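Section 4: Games tables and work tables

This section covers setting up the large room for an evening session, putting it back afterwards, and looking after the table tops. The kitchenette and the hallway storage are in Section 5. Part numbers are in the Frandsen spares list at the back of the binder.

4.1 Before you start

You will need two people for any table move. One person can do the wiping down, the lights and the bin.

Collect from the hallway cupboard:
- two microfibre cloths (one stays dry)
- the spray bottle of Gritik cleaner, grey label
- the box of felt pads, part 491
- the tape measure

Caution: Do not drag any table on the carpet. The leg ends catch in the pile and the table tennis table will rack out of square. Lift it, walk it and set it down.

4.2 Standard layout

The table tennis table runs lengthwise, with its far end towards the hallway. The air hockey table stays on the window side. The white-topped tables go end to end along the dark blue wall, under the windows, and the grey bin sits at the hallway end of that row. Return everything to these positions at the end of the night, whatever was done with the room in between.

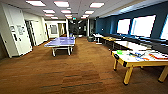 Clunik, January

The layout was changed this month. Older copies of the guide have the table tennis table turned across the room, and those pages should be thrown out. If you are working from a copy with a green cover, ask Sólveig Zoëga for the current one.

4.3 Setting up the table tennis table

1. Check that the carpet is clear on all sides. Pick up stray balls and anything left under the table.
2. Lift the table from both ends at the same time and set it in line with the hallway opening.
3. Measure from each end of the table to the nearest piece of furniture. Allow at least 254 cm for players at each end. If you can't get it, move the furniture and leave the table where it is.
4. Press down lightly on each corner. If one corner rocks, turn the foot on that leg a quarter turn and try again.
5. Fit the net posts and tighten them by hand only. Pliers will crush the clamp.
6. Wipe the blue surface with a damp cloth, then the dry one.

Note: Drinks stay off the playing surface. They can go on the white-topped tables.

4.4 Setting up the air hockey table

1. Take everything off the playing surface. Small coloured pieces tend to collect on this table during the day. Sort them into the Gristudska tubs in the hallway cupboard.
2. With the power off, wipe the surface using a dry cloth. If there is a sticky mark, dampen one corner of the cloth and go over that spot only.
3. Check that the corner bumpers are firmly seated. A loose one can be pushed back on with the heel of your hand.
4. Switch the blower on and let it run for a minute.
5. Place a puck in the middle. If it drifts steadily to one side, level the legs as described in 4.3, step 4.

Caution: Never spray cleaner directly onto the air hockey surface. Liquid gets into the air holes and the blower has to come out to be cleaned. The Frandsen technician asks for the fan to be serviced at 3,000 hours. Write the meter reading in the log whenever you change a fuse.

4.5 The white-topped tables

1. Keep the row straight, with the ends touching. Leave enough space behind to get a hand in and reach the window latches.
2. Wipe the tops with Gritik cleaner and rinse. The cleaner dries cloudy if it is left.
3. For crafts or board games, take tables from the hallway end of the row first.
4. Leave a walkway of at least 70 cm between the chairs and the air hockey table.

Texta and felt pen will usually come off with methylated spirits on a cotton ball. Test it underneath first. Keep the windows open while you do it.

4.6 Wooden table tops

Gritik cleaner is not for wood. It dulls the finish, and on a reddish brown top the dull patches show up badly from the side. Keep a separate cloth for wood and mark it with a W.

1. Dust with a dry cloth, following the direction of the grain.
2. For fingerprints, use a cloth that has been wrung out until it no longer drips. Again, go with the grain.
3. Dry straight away.
4. Put felt pads under anything hard or heavy that will stand on the table. Lift it to reposition it. Grit under a base will leave a line across the grain, and those lines have to be sanded out.
5. Check the pads every couple of weeks and replace any that have gone flat or lost their stick.

A white ring left by a hot mug will often fade over a day or two. Leave it alone for that long before trying polish.

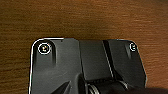 4.7 Closing the room

1. Remove the net and put the bats and balls in the cupboard.
2. Switch off the air hockey table at the wall.
3. Return all tables to the layout in 4.2.
4. Empty the grey bin and put in a new liner.
5. Vacuum the carpet along the length of the room, starting at the hallway end. Go under the tables too.
6. Close the windows and turn off the ceiling lights.
7. Sign the log. Report anything broken on the back page, with the table it belongs to and the time you noticed it.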